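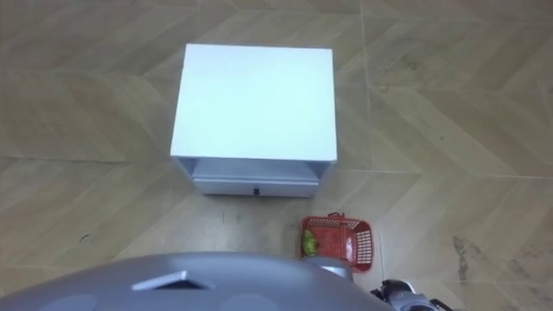
3.2 寝室まわりの収納家具と物品の定位置

前へ 目次 次へ 図一覧 参考文献
読了目安:5分

本節では、ひとり暮らしの高齢者が就寝前後に使う物品をどこに置いているかを扱う。前節では台所と居間を取り上げ、物の置き場所が生活動作の順序とよく対応することを確かめた。寝室ではこの対応がやや崩れる。眼鏡、薬、時計、電話、飲み水といった物品は使う時間帯が短く重なり合い、しかも照明を落とした状態で手に取られることが多いためである。

調査はジムビル(Jimville)地区で行い、56世帯から回答を得た。質問紙の配布数は1000である。回収率が低いことから、結果を地区全体に当てはめることはできない。訪問調査は回答世帯のうち同意のあったものに限り、聞き取りはハリエス(Harries)とヴォーン(Vaughan)が担当した。寝室への立ち入りを望まない世帯では、居住者本人に間取りと家具の略図を描いてもらった。略図の縮尺は不正確であるが、寝台から手の届く範囲に何があるかを知るには足りた。

図3.1 床置きの小型キャビネット。天板の下に浅い開口部があり、その下に引き出しが1段つく。

家具の形式は、天板のみの小卓、引き出しつきのもの、扉つきのものに分けた。図3.1のように天板、開口部、引き出しを上から順に備えるものは、引き出しつきに含めている。椅子や踏み台を寝台の脇に寄せて代用する世帯もあり、これらは小卓として扱った。

物品の置き場所には、形式ごとに違いが見られた。小卓では、すべてが天板の上に並ぶ。居住者の多くは並び順を決めており、眼鏡は手前、水は奥という答えが繰り返し得られた。引き出しつきの家具では、毎晩使う物が天板に残り、引き出しには予備の電池、古い診察券、手紙、爪切りなどが入る。引き出しの中身を正確に言えた居住者は少なかった。開口部のある家具では、そこに本や新聞を差し込む使い方が目立った。奥行きに対して高さがないため、小さな物を入れると奥に入り込んで取り出しにくいという不満も聞かれた。

薬の置き場所については、フォウルクス(Foulkes)の先行調査と異なる傾向が出た。同調査では薬の大半が引き出しに保管されていたが、本調査では天板に出したままの例が多い。理由を尋ねると、飲み忘れを防ぐためという答えのほか、引き出しを開ける音で同居の犬が起きるという答えもあった。後者は一例にとどまるが、音が収納行動に影響する場合があることを示しており、記録に残した。なお、フォウルクスの対象には夫婦世帯が含まれ、薬の管理を配偶者が担う例があった。両調査の差にはこの点も関係していると考えられる。

取っ手の形状についても質問した。つまみ型と横長の握り型とでは、後者のほうが開けやすいという回答が多い。ただし、つまみ型を長年使ってきた居住者は不便を訴えないことが多く、手指に痛みがあると答えた人のなかにも、つまみのままでよいとする人がいた。慣れの影響を切り離すことは、今回の質問項目ではできなかった。

家具の高さは、寝台の上面との差として測った。差が小さいほど、横になったまま物を取る動作が多く報告された。天板が寝台より低い世帯では、いったん起き上がってから手を伸ばすという答えが増える。寝台を買い替えた際に家具をそのまま残し、結果として高さが合わなくなった例が5世帯あった。いずれの世帯でも、居住者は家具の側を替えることを考えていなかった。

床材との関係も若干見られた。タイルや板張りの寝室では、掃除のために家具を動かす頻度が高く、軽いものが好まれる。絨毯敷きの寝室では家具がほとんど動かされず、壁との隙間に物が落ちたままになっていることがあった。落とした物を自分で拾えないため、家族の訪問を待つという世帯もある。

以上の結果のうち、天板上の並び順については、4月に同じ世帯を再訪して変化の有無を確かめた。その結果は次節で述べる。

注 略図の転記はヴィソツカ(Wysocka)による。判読できない書き込みは集計から除いた。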